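How to enjoy an evening walk on an unlit path

I came to night walking rather late in life, and I wish I had started sooner! The park path near us is a completely different place once the sun has gone, all hush and rustling leaves, and you need very little to get going. These are the habits I've picked up over the years, mostly by getting them wrong first.

Walk your route in daylight before you try it in the dark. Look for raised edges, dips and roots, and note where you could turn back if you got tired. My own loop takes almost 12 minutes by day and a good deal longer at night, as I'm forever stopping to listen for owls.

Wear something pale or reflective, and shoes with a decent grip. Paving can be slick under the trees even when the rest of the town is dry.

Give your eyes time. Stand still for a little while before setting off, and keep your phone in your pocket – one peek at the screen and you're back to square one.

Carry a torch, pointed at the ground a few steps ahead of you. When a strong light is facing you, look down and follow the kerb until you're past it.
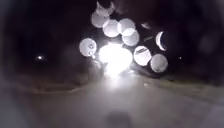

White glare on a pale path under dark trees, with a low kerb along the left.

If you're walking with a friend, agree who goes in front, and keep your torches low when you turn round to chat (I still forget this one). Take a flask too, if there's a bench on your way. Mine is usually ginger tea in winter and cold squash in July.

Lawal Ekwueme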